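10 de julio de 2024

Vaya día. Sigo con el modelo de tiro libre y ya no sé si estoy analizando baloncesto o peleándome con una hoja de cálculo, pero apunto todo antes de irme, que luego se me olvida y mañana me toca repetirlo.

Empecé con los partidos del Celtuvix de la temporada pasada. La idea era sencilla: ver si los fallos desde la línea en el último cuarto tienen que ver con los minutos que lleva el jugador en pista. Metí los 400 tiros que tenía etiquetados y el primer gráfico salió precioso, una cuesta abajo clarísima. ¡Demasiado clara! Me puse tan contento que casi lo mando al grupo sin mirar nada más. Menos mal que me fui a por un café primero.

Al volver vi que 49 de esos tiros estaban duplicados, casi todos de los partidos contra el Vuleo. Alguien (seguramente yo, en enero, con prisas) importó dos veces el mismo archivo con nombres distintos. Y claro, justo en esos partidos el equipo tiró fatal en los finales, así que la cuesta abajo era en buena parte el mismo desastre contado dos veces. Quitados los duplicados, la pendiente sigue ahí pero bastante más tímida. Con lo que queda no me atrevo a decir gran cosa.

### Lo que he cambiado

Ahora el script compara fecha, minuto de juego y dorsal antes de aceptar una fila. Es lento y feo, pero funciona con los archivos que he probado. También he separado los tiros que vienen de falta técnica, que los lanza casi siempre el mejor del equipo y nos estaban maquillando el porcentaje. No sé cómo no lo vimos antes, la verdad.

Otra cosa que me tiene mosca es la columna de «minutos seguidos». Si un jugador se sienta en un tiempo muerto y vuelve a salir, ¿cuenta como descanso? De momento he puesto que no. El banquillo durante un tiempo muerto no es descansar, es escuchar gritos. Pero si se queda fuera una posesión entera, el contador vuelve a cero, y eso me parece exagerado – un base que lleva todo el partido corriendo no se recupera en veinte segundos. Igual hay que hacer que baje poco a poco. Lo dejo pendiente y acepto ideas.

### Prueba con la pista de abajo

Por la tarde bajé a repetir la serie de 100 tiros con el balón Grorum nuevo, que bota más vivo que el viejo y en el aro se nota muchísimo. Tiré en tandas cortas, con carreras de lado a lado entre tanda y tanda, para tener una comparación casera. Resultado personal: lamentable. Resultado para el estudio: útil, creo, porque el cronómetro y las anotaciones cuadran por fin. No voy a poner aquí mi porcentaje, está en la hoja y el que quiera reírse que la abra.

Eso sí, el aro del fondo está un pelín flojo por la izquierda. Si alguien repite la serie, que use el otro o que lo anote, porque los rebotes largos por ese lado salen rarísimos.

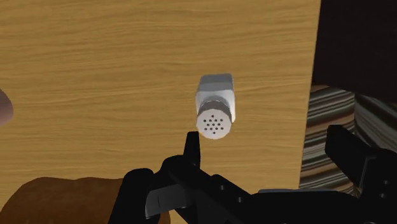

### Pendiente

- Volver a etiquetar los 6 partidos del torneo Simões. El reloj del vídeo va adelantado respecto al acta y hay tiros que caen en el cuarto equivocado.
- Decidir lo del contador de descanso antes de tocar nada más del modelo.
- Rehacer el gráfico por posiciones. Con los pívots tenemos muy pocos tiros en finales apretados y la línea pega unos saltos tremendos.
- Borrar (¡de verdad esta vez!) la carpeta vieja de importaciones, o por lo menos ponerle un nombre que dé miedo.
- Preguntar si hay actas de los amistosos del Vuleo. Si las hay, las quiero todas.

Mañana empiezo por el torneo, que es lo más pesado y a primera hora todavía tengo paciencia. La versión buena de la hoja es la que termina en «sin_dup», las otras ni abrirlas.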